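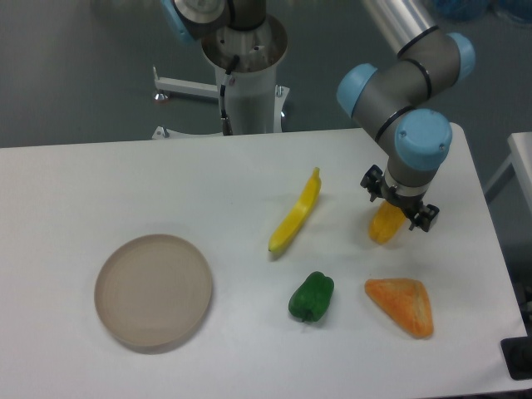

Ehsan Virk had promised his niece a shop by Friday, and all he had so far was a plate and a bag of play food from the charity place on Holness Road.

He had already fallen out with her over the wedge. She said it was cake. He said melon, and put it down as melon in the notebook where they were keeping the prices. The banana was 2 pence. The green pepper was 7, which she thought was a lot for a pepper.

"Who's going to buy it?" she said.

"Mr Serrano."

Amândio Serrano lived downstairs and had run a real greengrocer's in Akismont until April. He had sold up to a man called Stubbs, and since then he had mostly sat by his window. Ehsan had knocked that morning and asked him to come up at four. He had said he would see.

He came at ten to, in a jacket, with his own shopping bag. He looked at the stock for a long time.

"The plate is for what?"

"For what you choose," said the girl. "You choose and it goes on the plate."

"And this one?"

"Cake."

"Melon," said Ehsan.

Mr Serrano bent closer. His father had opened the Akismont shop in 1949, and he had never once sold cake in it.

"I don't know this fruit," he said. "How much is the yellow pepper?"

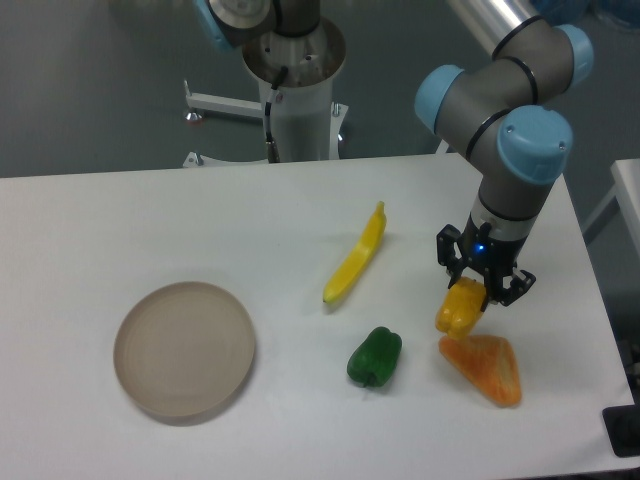 The yellow pepper, 15 pence.

"Fifteen!" he said. "Stubbs would be ashamed."

She looked at her uncle, then at the notebook, and crossed something out.

"Seven, then. Same as the green."

"I'll take both," said Mr Serrano, and began going through his pockets for change.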